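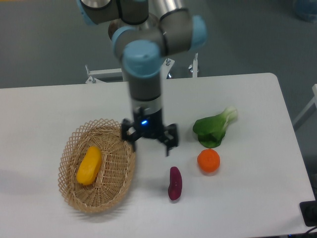
3.2 Storage conditions and household handling

Print this page | E-mail this article

Households in the Climolia study were asked to keep their produce as they normally would. We gave no advice on washing, wrapping or refrigeration during the first phase. Of the 64 households that finished the diary, most kept at least part of their fruit at room temperature, and tomatoes were the item on which habits differed most from one kitchen to the next.

Diary entries were made each evening after the last meal. Participants wrote down what had been bought, where it was put and what was thrown away. Peelings, cores and stems were left out of the count. Bread was recorded on a separate sheet and is treated in Section 3.4.

Two coders, Aminu Wike and Emese Halász, read the entries independently and sorted the reasons for discard into mold, softening, drying out, and "other." Where they disagreed, Philomena Dankwa made the final call. The "other" group was larger than we expected - it included food that was still sound but had been replaced by a newer purchase.

Lemons were a special case. They were often bought in nets, used one half at a time, and then forgotten. Cut halves were usually listed as dried out, while whole lemons were more often listed under mold. We kept cut and whole fruit apart in the analysis for this reason.

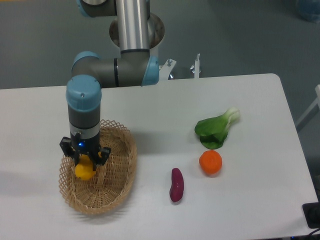 Department of Food and Household Studies, Produce Storage Group

Figure 3. Yellow object at a woven wicker basket.

Open containers were the most common form of storage outside the refrigerator. They included bowls, trays, and baskets of various kinds. The diary form did not ask for the material of the container in the first phase, and Sándor Szekeres added that question for the second. Answers from the two phases are therefore not pooled in the container analysis.

Discard was higher in weeks with more than one large shopping trip. This held for both fruit and vegetables, although the difference for root vegetables was small. Household size had less effect than we had assumed when planning the study.

Three households stopped filling in the diary before the end and were dropped from all tables. A further 20 entries could not be read or lacked a storage place - these remain in the purchase totals but are missing from the results by location. Wednesday entries were the most complete.

E-mail this article | Print this page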